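Notes from the back step: what I've learned about small gardens since April

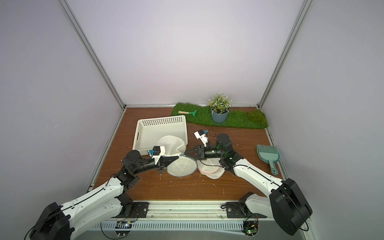 I started gardening in a space that is smaller than most people's parking spots, and I've been meaning to write about it for this newsletter since spring. My patio faces the wrong way, the concrete slopes toward the kitchen door, and the one strip of real dirt is full of old brick. None of that stopped me from coming home from Altıntaş in April with way too many seedlings (it's the nursery on the hill road, and if you go, park on the street). A few readers wrote in after the last issue to ask what to put plants in when you've got almost no room, and my answer is anything with a handle. A little bucket-shaped pot like the slate-blue one, with leafy green stuff and tiny white flowers in it, can be picked up and moved when the sun moves, and in a yard like mine the sun is only ever visiting. Mine get shuffled twice a day in summer. My neighbors must think I'm playing checkers.

So, containers. I bought two long troughs from Stukodano, the secondhand place behind the bakery, for 21 dollars the pair, and they have been wonderful except that neither one had a drainage hole. I found this out the way everybody does. We had four days of rain and my lettuce was standing in soup. I drilled holes with a masonry bit I borrowed from Panagiotis Panagiotou, and while he was over he looked at my tomatoes and told me, very kindly, that I had planted them much too shallow. He buries his right up to the top set of leaves. I dug all of mine up and did it over that evening, in slippers, and they sulked for a week and then took off like crazy!

If you're buying tomato plants this late, look for short fat ones with no fruit on them yet. I always want to buy the tall one with the one little green tomato already hanging there, and it always disappoints me.

Water is the part I still get wrong. Small pots dry out so fast in July that I've had basil go from perky to flat between breakfast and lunch. I tried the bottle trick (upside down in the soil) and the bottle emptied itself in ten minutes. I tried the string trick, with one end in a bucket and the other end in the pot, and that one sort of worked for the parsley and did nothing for anyone else. What I do now is water early, go have coffee, and water again. The first pass just runs down the inside of the pot and out the bottom when the soil is really dry, and the second one soaks in. I also pushed the thirsty ones together into a clump so they shade each other's sides, and that's helped more than any of the gadgets.

On tools - I own too many. Somebody gave me a full set from Karkex for my birthday, very nice, all in a roll with straps, and I use the hand fork and nothing else. For patio gardening I'd say get one fork, one pair of snips, and an old kitchen spoon. The spoon is perfect for getting seedlings out of trays and for topping up soil around a stem where a trowel would dump half of it on the leaves. Mine has a bent neck now and I've grown fond of it.

The beans, I'm sorry to report, were a failure. I put in a whole row along the fence and the slugs had every one of them in two nights. I replanted and they had those too. A reader on the Uda side of town told me she starts hers on a windowsill and doesn't put them outside until they're as tall as a coffee mug, and I've got a second batch coming along indoors right now on that advice. It's late for beans but we usually have a warm September here, so why not. If they make it I'll bring some to the swap table. If they don't, I'll bring zucchini, like everyone else.

Things that have done well with almost no help from me: chives, mint (in its own pot, please, always in its own pot), one very old geranium, and a strawberry plant that I'd given up on and stuck behind the trash cans. It has had more fruit than the three I fuss over. I've also been surprised by how long lettuce will keep going if you pull the outside leaves and leave the middle alone - we've been eating off the same six plants since the end of April.

For July I'd say keep picking, keep pinching the flowers off your basil, and don't feed anything that's wilting until it's had a good drink. You can still sow carrots, and radishes if you've got a shady corner. I'm going to try carrots in one of the deep buckets and see what shapes I get.

Thank you for all the notes about the compost piece, by the way. 42 of you wrote back, which is a lot of feelings about eggshells. I'm still working through them and I'll put the best tips in the next issue. And if anyone has a spare trellis, or something that could pass for one, I've got cucumbers climbing up the mop.

Last updated: July 8, 2022

Contact the newsletter | Copyright 2022, all rights reserved | Back to top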